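Prallmont toy library doubles its hours

Families in Prallmont can now borrow toys in the evening, too. The toy library on Thaler Street began staying open until 7 p.m. in October, and the first evening brought in 29 households — a record for the little place!

"We had kids sitting on the stairs with puzzles already open," said Ottilie Gisler, who runs the front desk. "I loved every minute."

The collection has grown to 690 items, most of them donated. Play food is the big hit this fall, and Gion Grabner has given it a whole shelf of its own by the window. Members may take home 2 items at a time and keep them for 28 days.

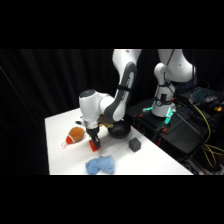 Borrowing is free for children under 12, and new members can sign up at the desk with proof of address. Soft toys are welcome as donations if they are clean and have no loose parts. Plush food counts, so a stuffed drumstick with a red-and-white ruffled cuff would be right at home. Drop-off starts at 3 p.m.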